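Boards > Houses and Flats > Moving and Renting

Getting a deposit back when the landlord says "cleaning"

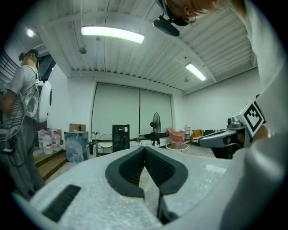

skiner_lane wrote:
Can a landlord keep part of my deposit for cleaning if the contract says nothing about cleaning?

adhiambo_k wrote:
It depends on how the flat looked when you moved in. If you return it in the same state, he has very little to ask for, contract or no contract. Do you have the check-in list?

skiner_lane wrote:
I have it, three pages, signed by both of us. The oven is marked "used, some stains". Now the agency, Bangash, wants to keep 200 for the oven and the windows. I lived there 28 months and I cleaned both before I left.

Imogen Dobson wrote:
Pay it and move on. I argued with an agency for a whole winter over a smaller sum and I would not do it again. Your evenings have a price too.

adhiambo_k wrote:
I don't agree with Imogen. The list says the oven was stained already, so they must show it became worse. Write one short letter, attach the page with the oven, and ask for the cleaning invoice. Many agencies stop at this point.

Imogen Dobson wrote:
Many, maybe. Mine sent me an invoice from their own cousin company.

grondine wrote:
Then you ask what was cleaned and for how many hours. I rented in Brillside for a long time and I always asked for this. But I would offer something for the windows – they are harder to prove, because the list often forgets them.

skiner_lane wrote:
The windows are not on the list, you are right. I will ask for the invoice first and offer nothing yet. Should I write by e-mail or on paper?

adhiambo_k wrote:
Both, and keep the receipt from the post office. Give them a date to answer by, end of August for example.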